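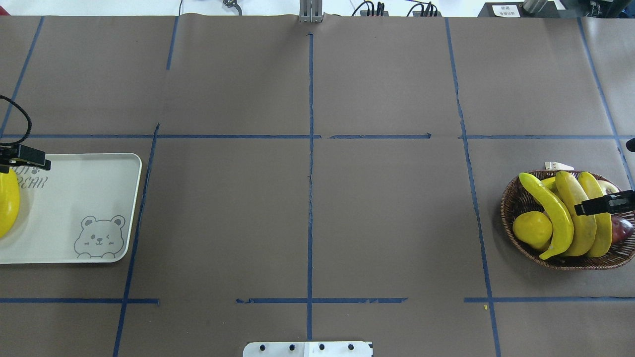

Štěpánka Kopecký wrote to ask whether the tape wouldn't be better laid first and the paper cut to fit between the lines, the way she does it on her own sorting table. She finds paper on top of paper slides about once people start leaning on it.

It would be neater, and we tried it in January. The trouble is that kraft paper cut into small pieces lifts at every corner, and when one piece gets juice on it you end up pulling up the neighbours as well. Full sheets with an overlap and tape over the top have lasted longer for us. The sliding is real, though. We now fold the ends under the tabletop and tape them to the underside.

Fruit table, Fillcombe

This page is for the fruit table at Fillcombe and how it is laid out. The other tables have their own pages.

Caption: Brown paper and dark blue painter's tape. Bananas in the oval wicker basket, with the white bear tray across on the left.

Paper

Ordinary brown kraft, off the roll. The roll is 300 metres and lives under the bench by the door. Please don't cut on the table itself. Unroll it on the floor, cut it there and carry it over. Creases don't matter. A raised fold does, as round fruit will stop against it or roll off it.

Tape

Painter's tape only. The clear packing tape stays put very well and then takes the top layer of the paper with it when you want to move a line. The blue shows up under the ceiling lights and comes away clean if you do it within the week.

The lines are done by eye and they wander. We had a long discussion about whether to rule them in pencil first and decided it wasn't worth the time. A cell only needs to be big enough for what goes in it. Gaps in a line can be left alone too, as long as you can still see which cell is which.

Baskets and trays

Wicker suits bananas. They can lie together in the curve of the basket, and the ends can hang over the rim without being squashed by anything above. Don't stack anything on them. If one is green at the end, leave it in with the others and it will catch up.

Plastic trays are for anything that might leak or that needs washing before it goes out. They wipe down in the sink with warm water and a bit of detergent. The wicker can't be soaked. Brush it out dry, and if something has gone soft in the bottom, use a damp cloth and stand the basket on its side by the window overnight.

The bear tray gets asked about a lot. It came from the Kuson shop when it closed, in a box with other kitchen bits, and we don't know where to buy another.

Laying it out again

Allow an hour with two people. Wipe the tabletop and let it dry fully before the paper goes down. Put the centre line in first, then the long lines across, then whatever uprights you need on either side. Baskets and trays go on last.

The paper is changed on a Monday, in the morning, before deliveries. If it is only marked and hasn't torn, a patch will do. Cut the patch larger than the stain and run tape along all 4 sides. Used paper goes in the green bin if it is clean of tape and in the red one if it isn't.

Other pages

Betska, vegetable table. Same paper, wider cells, no wicker.
Lūse, bread shelf. Cloth liners, washed fortnightly.
Fillcombe, jars and tins. Page still being written.

Questions about the layout can be left in the book at the front desk. Please write your table's name next to them so we know where to bring the answer.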